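2025/05/24 作業ノート(ポッドキャスト収録・編集)

昨日の夜に録った「Gaveck傭兵団まるごと特集」回の編集、今日はその続き。素材は全部で3時間ちょっと、脱線がひどい(だいたい私のせい)。前半の設定おさらいはまあまあ聞けるんだけど、途中で塗装の話に飛んで、そこから旧版ルールの愚痴になって、気づいたら46分しゃべってた。半分は切る。でも旧版の砲兵ルールのくだりは笑えるので残したい!

音の話。ノイズ除去はTrolixのプリセットをそのまま当てたら、サイコロの音まで消えて妙に寂しい仕上がりになった。対戦パートだけ外して録音のままに戻す。低いほうのこもりは300Hzあたりを少し下げたらかなりすっきりした。前回もやったのにメモしてなかったので、今回は書いておく。
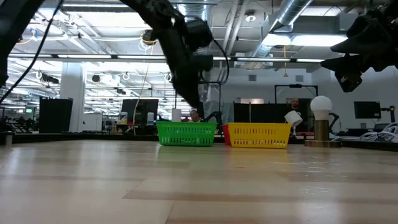
テーブルと、緑・黄・赤のかご。

対戦の記録も一応。2000ポイント、こちらはGaveckの攻城編成、相手はReraslowの軽騎兵。攻城砲を3門入れたのは完全に趣味です。1ターン目に右の丘を取られて、そこからずっと後手。工兵隊を温存しすぎたのが敗因だと思う。特集回なのに主役の軍が負けるのはどうなんだという声もあったけど、設定でもしょっちゅう負けてる連中なので、むしろ原作通りということにした。本編では要点だけ話して、細かい手順は概要欄に回す。

小説コーナーは三冊紹介。短編集の「灰の城門」がやっぱり一番好きで、包囲戦のあいだ塹壕の中でずっと靴の修理をしてる兵士の話、あれだけで買う価値があると思っている。長編のほうは中盤がだるい。音声ドラマ版は声がいいんだけど効果音が大きすぎて、電車で聴くと台詞が埋もれる。ここは録音で言い方がきつくなってたから、後で録り直すか、一言足すか。録り直しかなあ。

あと年表を読み間違えてた。Ansah要塞の陥落は第二次遠征の前なのに、後って言い切ってる(しかも二回)。一回目は差し替え、二回目は文ごと切れば自然につながるはず。気づいた人はそっと教えてください。

作家インタビューは別ファイルで届いていて、音量がこちらよりだいぶ小さい。先にそろえてから本編に挿す。質問の並びは録った順のままでOK。最後の「次に書きたい軍は?」の答えがすごくいいので、予告の冒頭に使いたいなと思ってる。ネタバレぎりぎりのところがあるから、そこは前に注意を一言入れる。

残りの作業:

・冒頭の挨拶、かんだところを詰める
・年表の差し替え分を録音
・小説コーナーの長編のくだりを録り直し
・インタビューの音量合わせ
・概要欄に書名と対戦リスト
・チャプターの見出しを付ける(前回忘れて問い合わせが来た)

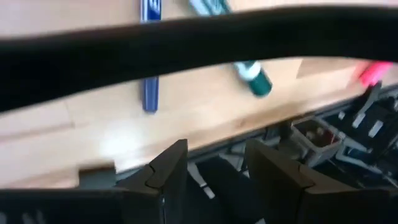

次回以降のメモ

次はReraslow側の特集をやりたい。騎兵の話だけで一本もつか不安だったけど、昨日の対戦でだいぶネタができた。馬の名前の付け方が氏族ごとに違う、という設定がルールブックの端っこに載っていて、あれは掘ると絶対おもしろい。

10月には聴者参加のキャンペーンもやりたくて、いま地図の下書き中。Ansahの周りを舞台にして、攻める側と守る側を毎回くじで決める案。ポイントは小さめから始めたほうが初めての人も入りやすいかな、と思いつつ、大砲を出せないのは個人的につらい。誰か説得してください。

おたよりの返事が前々回の分から溜まってるので、次の収録では頭でまとめて読む。編集の続きは年表のところから。書き出し前に、イヤホンとスピーカーの両方で一回ずつ通して聴くこと。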